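Ticket 1419 – Right hand drifts during teleop recording, kitchen counter sim
Status: Resolved
Opened by: Charmaine Chauke
Assigned to: Kgomotso Ngcobo
Component: Asirier teleop bridge

Charmaine Chauke, 9:40
Right hand lags the operator glove, then creeps toward the wrist side when I hold still. Left hand tracks fine. Seen in 13 of 147 demos from the May batch, all on the two-plate layout. Restarting the bridge clears it for around 4 demos, then it comes back. Operator was Lwazi Rampersad for every bad one.

Kgomotso Ngcobo, 10:15
Does it happen with the glove off and the hand parked? Also send the bridge log and the start pose.

Charmaine Chauke, 10:52
Glove off, no drift. Log attached. Head view at the point where I stopped moving, right hand over the donut:

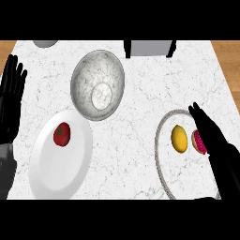
Commanded wrist position in the log is flat for the whole hold. Measured position is not. Fingers do not move, only the wrist.

Kgomotso Ngcobo, 13:20
Log shows two clients writing to the right arm topic. The second one is the replay node from the previous session – it never exited. It keeps sending its last pose at a low rate. Run the bridge with exclusive write on and kill replay before recording.

Charmaine Chauke, 15:05
Done. No drift on the two-plate layout with Lwazi on the glove. The 13 bad demos are marked as excluded, to be recorded again.

Kgomotso Ngcobo, 15:12
Exclusive write is now the default in the launch file. Closing.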